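Início > Institucional > Quem somos

Quem somos

Tempo de leitura: 4 minutos

A Plilura é uma empresa de projeto e manutenção de instalações hidráulicas prediais. Trabalha com redes de água fria e quente, esgoto doméstico e ventilação de colunas em edifícios residenciais, pequenas pousadas e escolas. A sede fica no distrito de Dralton, no mesmo endereço da oficina de montagem de barriletes e coletores.

A empresa foi constituída por dois sócios vindos da área de saneamento. O primeiro contrato foi a substituição das prumadas de aço galvanizado de um prédio de apartamentos na rua Lindholm, executada coluna por coluna, com os moradores em casa e corte de água restrito ao horário comercial. O procedimento adotado naquela obra continua em vigor, com alterações: levantamento prévio das derivações, montagem da coluna nova em paralelo, ensaio de estanqueidade, transferência dos ramais e retirada do trecho antigo.

O quadro técnico tem hoje 11 pessoas, entre projetistas, encanadores e pessoal de orçamento. A responsabilidade técnica é do engenheiro Barış Yazıcı, que assina os projetos e aprova qualquer desvio de traçado em relação ao desenho emitido. Alterações decididas em obra são lançadas na planta como construído antes da entrega. Sem essa revisão o serviço não é faturado.

Áreas de atuação

Projeto. Dimensionamento de ramais, sub-ramais e colunas; cálculo de perda de carga; verificação de pressão estática e dinâmica no ponto mais desfavorável. Em reformas de cozinha e área de serviço, o projeto indica a cota dos pontos de alimentação e de descarga, o tipo de sifão e a posição do registro de corte, que deve ficar acessível sem desmontagem de mobiliário.

Execução. Tubulação em PPR para água quente e fria, PVC série normal para esgoto e cobre quando o condomínio o exige em convenção. A termofusão é feita somente por pessoal com treinamento interno válido. Cada junta embutida é fotografada antes do fechamento da parede.

Manutenção. Contratos de visita programada, com inspeção de flexíveis, registros de esfera, válvulas redutoras de pressão e caixas sifonadas. Chamados de vazamento ativo são atendidos em até 24 horas. Os demais entram na programação semanal.

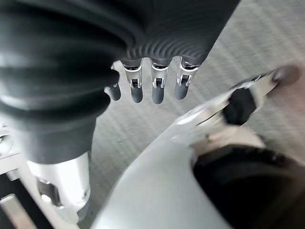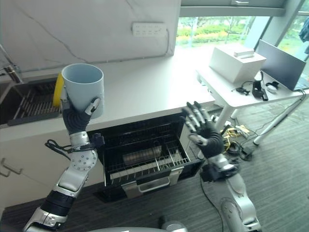
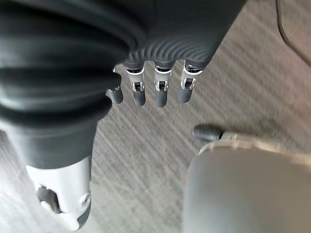
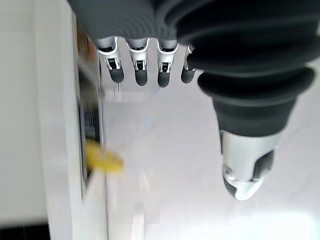 Na segunda imagem, cozinha com lava-louças embutida nos armários inferiores brancos.

Ligação de lava-louças

Parte considerável dos chamados residenciais refere-se à ligação de lava-louças em cozinhas cujo projeto original não a previa. A solução corrente, com derivação no registro da pia e descarga no sifão existente, é aceita pela empresa sob três condições: registro independente para a máquina, mangueira de descarga com laço elevado acima do nível de entrada no sifão e ramal de esgoto com diâmetro compatível com a vazão simultânea da cuba e do equipamento. Quando alguma delas não é atendida, o orçamento inclui a adequação do ramal. A empresa não executa ligação com mangueira de descarga apoiada na borda da cuba.

A alimentação pela rede de água quente só é feita mediante consulta ao manual do equipamento e verificação da temperatura de saída do aquecedor.

Documentação e registros

Desde a mudança para o endereço atual, todos os serviços são lançados no Skavus, sistema interno que reúne ordem de serviço, croqui, lista de materiais e resultado de ensaio. O arquivo contém 1602 ordens encerradas. O cliente pode solicitar cópia do registro da própria unidade; em áreas comuns, o pedido cabe ao síndico ou à administradora.

Os ensaios de estanqueidade são registrados com pressão inicial, pressão final e tempo de permanência. O manômetro utilizado é identificado pelo número de patrimônio. Instrumento com calibração vencida invalida o ensaio, que é repetido sem custo para o contratante.

Garantia

A garantia cobre mão de obra e juntas executadas pela empresa. Peças fornecidas pelo cliente são instaladas após inspeção visual e ficam excluídas da cobertura. Intervenção de terceiros no trecho garantido encerra a garantia daquele trecho e mantém a dos demais.

Pedidos de orçamento devem trazer planta ou croqui cotado, material da tubulação existente, quando conhecido, e andar da unidade. Visitas técnicas em Dralton não são cobradas. Fora do distrito, o deslocamento é informado antes do agendamento e abatido do valor caso o serviço seja contratado.

Última atualização: 21 de setembro de 2024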